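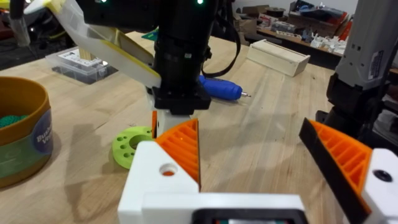 Aba Quansah has run the workshop at Bramow for two years, and in that time she has moved the main table once and the shelves four times. She would like to stop moving the shelves.

"People get used to where a thing is," she says. "If you shift it they don't look for it, they order a new one. We had a drawer full of the same hex bits by the end of my first winter."

The table is the part of the room she is proudest of. It has a light wooden top with the grain showing, and she has refused several offers to cover it. Velimir Delić, who had the job before her, wanted a rubber mat over the whole surface.

"Velimir and I still disagree about that. He says a mat saves the top. I say a top is there to be worked on, and you can sand it. Small screws vanish on a black mat. On pale wood I can find them."

Asked what is allowed to live on the table, she gives a short list. The blue cordless screwdriver stays out because it gets picked up all day. So does the wooden box with the sliding lid.

"I like a sliding lid. A hinged one needs space behind it, and a loose one ends up on the floor. I asked Fuseini to make me a second box the same, but he's busy at Obura until April, so I wait."

Clear plastic boxes are her other weakness. Before she came, small parts were kept in biscuit tins with tape on the front, and the tape was usually wrong. She puts a card in the box instead.

"If the contents change, you change the card. It takes a moment. Satish writes his in pencil, which I can't read, but at least he writes them."

The shelf at the back is harder. Cardboard boxes, white printed parts and filament all end up there, and she admits that it fills faster than she can sort it. Last year she listed everything on it and reached 364 items.

"I stopped at 364. There was one more box and I didn't open it. Most of it was prints that had come out nearly right. Someone changes a hole by a hair, prints it again, and keeps the old one in case."

Her rule now is that a print without a name on it goes in the scrap bin when the list is next done. Zuweira Ametepe, who does most of the printing, argued for a longer stay.

"She was right about some of it. We threw out a bracket and had to make it again the same week. So coloured ones I ask about first, as they tend to be somebody's finished piece. White ones are mostly trials."

Spools are kept on the shelf too. She buys 500 grams at a time, although the larger ones work out cheaper, and says the big spools used to sit half used for months.

Does she tidy every evening? She doesn't. She puts away anything sharp, puts the screwdriver on charge and leaves work in progress where it is.

"If someone has laid their parts out in an order, that order means something to them. I'm not going to sweep it into a box because I like a clear table. I did that to Satish once."

The next job is new lighting over the shelf. She has had a price from Dollach and is waiting for one from Ivard.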